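# Five grippers, one hairbrush: a chat with Raymonde Sandhu

I went over to Perron to talk grippers with Raymonde Sandhu, and she had me in front of the bins before I'd got my coat off.

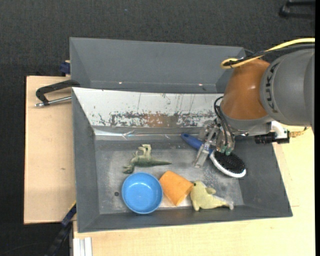 Raymonde has been comparing grippers since July – five of them so far, all bolted in turn to the same KUKA arm. "People want me to say which one is best," she told me, "and I always ask them, best at what?" The Brimik is a suction model and she loves it for boxes. Give it a hairbrush, though, and she just laughs. "Look at all those bristles! Where's the cup supposed to seal?" So for the mixed bin she's moved to fingers, long see-through ones, and the brush has turned into her favorite test. A bowl she finds a bit dull, and the green dinosaur is somewhere in the middle ("legs are handy, you can grab a leg").

I asked how a trial goes. Each gripper gets 100 picks, and she writes down every miss by hand. The Floler fingers missed 21 on their first run. "Then I slowed the approach down and it was 7. Same fingers! I'd nearly sent them back."

She's fussier about cables than I expected. "A stiff cable pulls on the wrist, and then you blame the gripper." We spent a good ten minutes on that – she has strong feelings about tie points, and I now have a few too.

Next up is the Grerkine controller, which she hopes will let her change grip force in the middle of a pick. I wanted to know if she was excited. "Ask me after the first hundred," she said, and went back to her notebook.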